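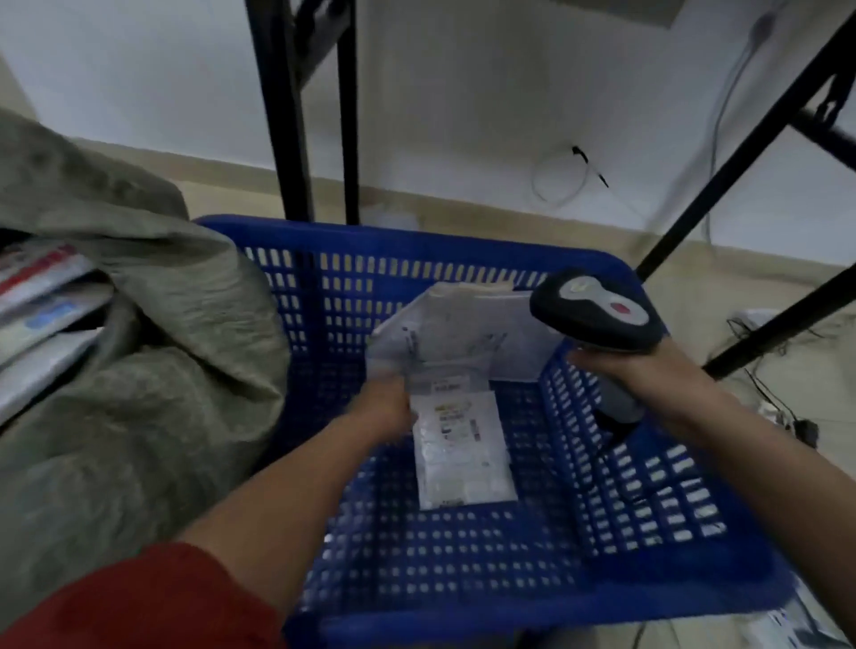 Culgate opens parcel returns counter at Mirkow - more than 2,000 packages through in first month

MIRKOW, April - Small parcel handler Culgate has opened its returns and sorting room at Mirkow, taking mailers and soft packs from 61 local shops. First month total was over target. Doors open 7 a.m., last drop 6 p.m.

The setup is simple. Sacks come in, get opened next to a basket, packages scanned by hand one at a time. Label first, then the slip if there is one. Anything that won't read goes to a separate shelf and gets looked at the same day.

"We tried a belt at the Drokden site and small stuff kept sliding under things," said Sharada Fernandes, operations manager. "Baskets and hand scanners. Slower on paper, fewer lost mailers. I'll take it."

Busiest day so far was 1,424 pieces, mostly clothing returns in flat plastic mailers. Staff on shift that day: 4. Overtime was paid, Culgate says.

Shops bring their own sacks or borrow one. Please don't tape sacks shut, cable ties are fine. Envelopes and documents can go in the same sack as parcels but should be on top so they dont get bent.

Subbarao Pisharody, who ships from his shop on the Rodrigues estate, has used the counter since opening week. "Used to be two trips across town. Now I drop the sack before I open up and the tracking is updated by lunch."

Saturday-style late hours are under review, also a second scanning table. Decision expected before summer.

Shop accounts: ask at the Mirkow counter, forms are by the door. Bring a buisness ID.

Press contact: Roel De Haan, Culgate press desk

- ends -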